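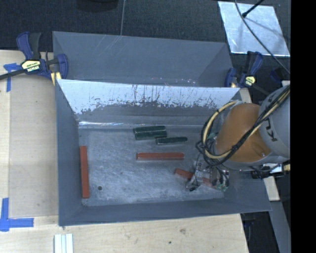
The robot arm at work over the front bin at the Brernora open day. Photo: Tove Thoroddsen

Gunhild Snorradóttir had been talking since ten in the morning when I finally got her to sit down, and she still wanted to go back and see how the arm was doing. "One minute," she told me, and it was more like fifteen, but she came back with two cups of coffee and a plate of almond cake, so I was in no position to complain.

We were in the long room on the ground floor at Brernora, the research workshop on the Prullance road, where the robotics group had opened its doors for a Sunday in January. I had expected a small crowd of students and a few patient parents. In the end 177 people signed the book, and I suspect a good many more walked straight past it on their way to the cake.

Gunhild grew up in Corkdale, a short drive away, and has been with the group since it had a single desk and a heater that smelled of dust. She leads the work on what she calls "picking things up, which is my whole career, if you want to be unkind about it." The demonstration she cares most about is also the plainest one on the program: an arm, a pair of gray bins standing one behind the other, and some red and green blocks to be moved between them.

"People come in hoping for something with legs," she said, laughing. "And I understand that! I like the ones with legs too. But then they stop at the bins and they stay. There was a boy this morning, maybe six years old, who stood there until his father had seen every other room and come back for him. He was talking to it. He kept saying, 'The red one, the red one, go on.'"

I asked her what is hard about it. A block is a block, after all, and my own grandchildren managed it before they could walk.

"Yes, and they had a lot of practice that you've forgotten about," she said. "They dropped things on the floor all day long for a year. Look at how the blocks end up in the bin. One is up along the wall, and then where do you put your finger? Two are side by side so close that you can't get anything in between. You and I would just nudge one out of the way without thinking. To get the arm to think of nudging, that was most of last winter for me."

The group's software for this is called Kragh. I had assumed it was an abbreviation of something very clever, but Gunhild told me it was the noise Jonas Danzer made the first time the gripper came down on the rim of a bin. Jonas, who was running the table when I stopped by later, confirmed the noise and was kind enough to repeat it.

He also let me look at the log from the morning session. The arm had made 100 attempts by noon, and 23 of them had ended with no block in the fingers. I thought that sounded rather poor and (I'm sorry to say) my face must have shown it, because Gunhild leaned over when I brought it up and patted my arm.

"We could have shown you something prettier," she said. "We could lay the blocks out in a nice row, and it would get them every time, and you'd be bored and I'd be a little ashamed. Vilhjálmur wanted to do that, for the visitors. We had quite a discussion."

Vilhjálmur Bach, who looks after the building and its budget and who was cutting more cake at the time, called across that he had lost the discussion and had been losing them since he took the job.

What struck me, watching, was how well used it all looked. The floor of the front bin is scuffed and streaked, the paint-bright blocks have gone pale at their edges, and there is blue tape on the tabletop. Big clamps hold the corners where the bins meet. I told Gunhild it reminded me of my uncle's boat shed, and she seemed truly pleased.

"Good, write that down," she said. "A visitor asked me whether we were going to put a cover on the cables. Maybe someday. But I change something on that gripper almost every week, and I want to be able to get at it."

The next thing, she told me, is to try objects that bend. Socks, to begin with, and then bread rolls, for a bakery in Corkdale that has asked whether the arm could help fill its baskets. She doesn't know yet. The rolls worry her more than the socks do, on account of the crust.

Tove Thoroddsen came in then to say that the last tour was waiting, and Gunhild got up with her cup still half full. She asked if I wanted to come along and see the bins one more time. I said I had already seen them, and then I went anyway.

The workshop at Brernora plans another open afternoon in the spring. Admission is free, and children are welcome with an adult.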